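4.2 What the utility bills told us

I'll admit I went into this part expecting fuel prices to drive everything. Folks in Trastau complain about their heating bills all winter long, so I figured the homes paying the most would be the first to back the new gas levy's repeal. Well, no! Of the 592 households that answered our mail survey, the ones with the highest bills were split almost evenly – and 62 of them skipped the levy question altogether.

My coauthor Yutong Cui thinks the wording scared people off, and she may be right. We'd changed it in August, after the pilot.

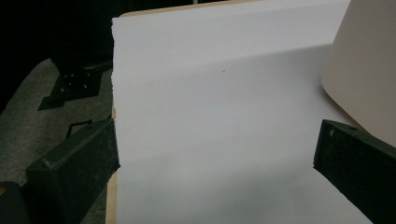
Figure 3. White sheet.

Renters are the other puzzle. Many never see a gas bill, so I ran the model again without them, and the price effect got a little bigger but stayed pretty weak.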